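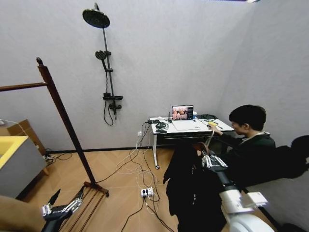 **Kerora opens its chore trials in Iststead**

ISTSTEAD, May – Can a machine hang up your coat yet? Sometimes, yes! Kerora has spent the spring finding out how often, and today it is sharing the first results from its home chore trials.

Two-armed robots with jointed metal hands made 800 attempts at 26 everyday jobs, from putting a coat on a rack to folding towels and clearing a table. They finished 627 of them without a person stepping in. Coats on hangers were a favorite with the team – a long one swings, drags and hides the hands, and getting the hook over a bar takes real care.

Four chores are still out of reach, among them fitted sheets and anything involving a full glass. Speed is another weak spot. Most people would have the whole closet done while the robot is on its second jacket.

Brerkik, which supplied the control software, will publish the full chore list with every failed attempt included. The next round moves to the stockroom of the Tomić clothing store, where the robots will try hanging new arrivals before opening time.

Kerora welcomes suggestions for chores to add.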